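Striped fabric watch straps, am I the last one to find out?
Forum > Straps and Bands > General Talk
Page 1 of 1

alaric_s wrote:
OK so I'm a total convert. I wore leather for years and put a navy and grey-blue fabric strap on my old beater in September, mostly because it was cheap, and I have not taken it off since. It's so light! It goes with jeans, it goes with a work shirt, it even goes with the one jacket I own. Couple of pics from the bedroom, strap is in the second one, in with the hair ties.
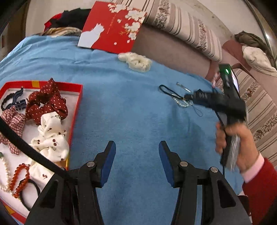
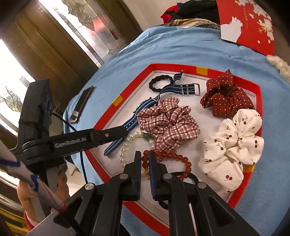 What I want to know from you all:
1. Do the stripes fade evenly or do they go blotchy?
2. Is it worth paying more for a Ziltach?
3. How often do you wash yours?
Alaric Sorensen

tidewinder wrote:
Welcome to the club!! Navy is the best one to start with. Mine is a Sidau and the lighter stripe went a bit creamy after one summer, but evenly, and I like it better now. Wash it every couple of weeks in the sink with hand soap.

gus_549 wrote:
Going to disagree on Ziltach. I've had 4 of them and the holes frayed on every one. Nice colors, great buckles, but for that money I'd buy two Abernathys and swap.

tidewinder wrote:
> the holes frayed on every one
Do you size up and down a lot? I stay on one hole all year and mine look new.

gus_549 wrote:
I do, my wrist swells in hot weather. Still think a strap should take it. That's what holes are for.

mapleknot wrote:
Hot water is what kills them, not the holes. Cold water, a drop of dish soap, old toothbrush along the edges, then roll it in a towel. I've done this with a Brakunier since I joined and it's gorgeous. Also please don't put the metal loops through the washing machine, they chew up everything else in there.

gus_549 wrote:
I machine wash mine in a sock. Never had a problem.

mapleknot wrote:
Apart from the frayed holes :)

gus_549 wrote:
ok, walked into that

alaric_s wrote:
This is great, thank you! Cold water and toothbrush tonight. I'm leaning toward the Abernathy in green next, unless somebody has one and hates it. Do they run long? My wrist is on the small side and I don't want a big tail flapping around.

tidewinder wrote:
They run long. Ask for the short size, it isn't listed on the main page but they do make it. Green is fantastic, post it when it comes!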